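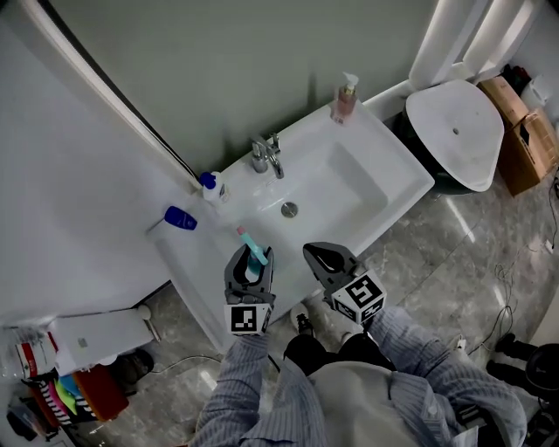
任少华读完初稿以后来信说,我们把早晨写得太安静了,好像合住的人一起床就各走各的路,彼此不出一声,而他记得的早晨从头到尾都有人隔着门讲话,讲的多半是谁还要多久、谁今天可以晚一点。这个意见我们想了很久,最后决定把本节整个重写,从“隔着门讲话”讲起。

4.2 早晨的先后次序

前一节谈的是厨房,那里的规矩大多写得出来,贴在冰箱上,搬进来的人第一天就能读到。洗漱的规矩很少有人写。在Clerkevley参加研究的住户里,问起“你们早上怎么排”,最常见的回答是“没有排”,可是再往下聊一会儿,同一位受访者往往能把邻居们起床的先后讲得清清楚楚,连谁在换季的时候会拖延都说得出来。我们很喜欢这类谈话,访谈员也常常因此在人家厨房里多坐一杯茶的工夫。

本节使用的材料来自两处。一处是住户用Pavow填写的生活日记,为期8周,剔除空白和重复之后得到2,561条;另一处是日记结束以后的入户访谈,由Ayantu Assefa主持。日记的长处是当天就记下来,短处是早晨那一段普遍写得很短,许多人只留下“洗漱,出门”四个字,要到晚上才有兴致多写两句。访谈正好补上这一块,只是事后的回忆难免比当时要圆满一些,读者在下文看到特别有条理的叙述时,请把这一点放在心上。

我们把日记里凡是提到等待、让位、催促或者换时间的条目都挑出来,由两位编码者分别阅读,意见不一致的地方再坐下来商量。商量的过程比预想的漫长。举例来说,“我先下楼烧水”算不算让位?单看这一句,不过是烧水而已;连着前后几天一起看,就会发现写的人总在同一位室友起床之后才去烧水。后来我们定下一条办法:单独一条日记不足以判定让位,至少要在同一人的记录里找到相近的先例。这样做会漏掉一些偶然的好意,我们觉得可惜,也只好如此。

整理出来的让位方式大致分作三种。第一种是挪时间,有人早起一刻钟,有人索性改到夜里洗头。第二种是拆步骤,把原本连着做的几件事分开,刷牙在前,刮脸或梳头放到别人用完以后再说。第三种是挪地方,把镜子带回房间,或者到厨房水槽边去漱口。第三种在访谈中最容易引起争论,有几户为了厨房水槽能不能漱口谈过不止一次,谈到后来也没有定论,各人依旧照自己的习惯办。

拆步骤与洗手台本身的大小很有关系。图2所示的洗手台是一只白色长方形面盆,后沿当中立着单柄龙头,两个后角各搁着一只瓶子,左边的小些,盖子是蓝色的,右边的是按压瓶。台面能放东西的地方有限,在合住的人家里,这样的角落便成了需要商量的事情。好几位受访者告诉我们,他们判断一个新室友好不好相处,看的就是头一个星期里他的瓶瓶罐罐往哪儿放。有人每次用完都把自己的东西收回房间,别人觉得他客气,也觉得他生分;有人一来就占了一个角,别人嘴上抱怨,过了一个月倒和他最熟。

回到任少华所说的“隔着门讲话”。重读日记时,我们发现这类话确实留下了痕迹,只是当初编码的时候都归进了“闲谈”,没有细看。四月的条目里尤其多,大概与天亮得早、几户人家的作息同时往前移有关。这些话很少直接催人。常见的说法是报告自己的处境,比如“我今天不赶”“我那班车改点了”,听的人自会去掂量。一位住户在访谈中打了个比方,说这有点像在窄楼梯上迎面碰见,两个人都先侧一侧身子,至于谁先过去,反倒没有那么要紧。我们问她有没有侧得太久、两个人都没过去的时候,她笑着说有,有一回她和室友互相让到两个人都迟了到。

当然也有让不下去的时候。Xiong一户的日记在第五周前后忽然变得很简略,几个人都只写“照旧”。访谈时才知道,那阵子有位住户换了工作,起床时间和另一位正好撞上,双方客客气气僵持了好些天,最后由第三位住户提议,把早饭和洗漱的次序对调。值得留意的是,这个提议提出来的时候说的完全是早饭的事情:谁要喝热粥,锅应当几点空出来。洗手台一个字也没有提到,问题却跟着松动了。Sirnness的两户也有类似的经过,借的是晾衣服的由头。

Ayantu Assefa在整理访谈笔记时加过一条旁注,认为这种绕着说的办法需要相当的交情作底子,刚搬来的人往往听不出锅和洗手台之间的关系。我们同意她的看法,并且在数据里找到了一些支持:入住不满一季的住户,日记里提到“等”的次数偏多,提到“换”的次数偏少,访谈中也更常说自己“不知道该不该敲门”。由于这一组人数不多,各户搬入的时间又参差不齐,我们没有作进一步的检验,只把它记在这里,留待第5节讨论邻里交情如何积累时再提。

还有一点要交代。本节所用的日记由住户自愿填写,填得勤的人多半也是家里比较爱操心的人,他们眼中的早晨,恐怕比别人眼中的要忙乱几分。同一户里有两人以上填写的,我们尽量对照着读;只有一人填写的,引用时都在附录的户别表中作了标记。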